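Waiting on a Clear Night at Cinderbridge

By Jarlath Duggan
May 3, 2024

Half past nine and the cloud still hasn't moved. Eamon Daly keeps checking the sky anyway, head back, coffee going cold on the wall. He's here for Saturn. Everybody else came for Saturn too, months too early, but Daly means the Saturn of next spring, when the rings tip edge-on to us and all but vanish for a while.

It happens twice in every trip the planet makes round the Sun. One trip, 29 years and change. So you don't get many. Daly saw the 1995 one as a kid through a neighbor's telescope, a wobbly thing on a wobbly tripod, and missed the 2009 one completly. Work. He still sounds sore.

The rings are huge, wide enough to fill most of the gap between Earth and the Moon. But thin. Tens of yards in most places. Turn them side on and there's nothing left to catch the light, just a hairline, then not even that.
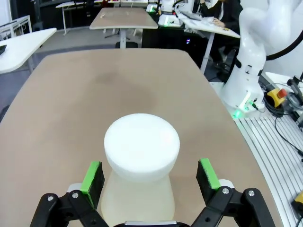
White foam on a tan tabletop, between two green-edged fingertips.

September is when the watching gets good. Saturn comes opposite the Sun in our sky, up all night, rings already narrowed to a sliver. Daly will have the 6-inch out by then, maybe the bigger one if the mount gets fixed. Magnification? He likes 100 for a first look. Go higher if the air is steady - it rarely is at Cinderbridge, with the river right there and mist on it by midnight.

Titan you can get in almost anything. The smaller moons are the real prize, he says, easier to pick out once the glare of the rings drops away. He once logged 7 in a night. "Could have been 6," he says. "One of them I wanted too much."

Ten forty. A gap opens in the west, and their is Castor, then Pollux next to it. Daly puts the cup down and goes for the lens cap.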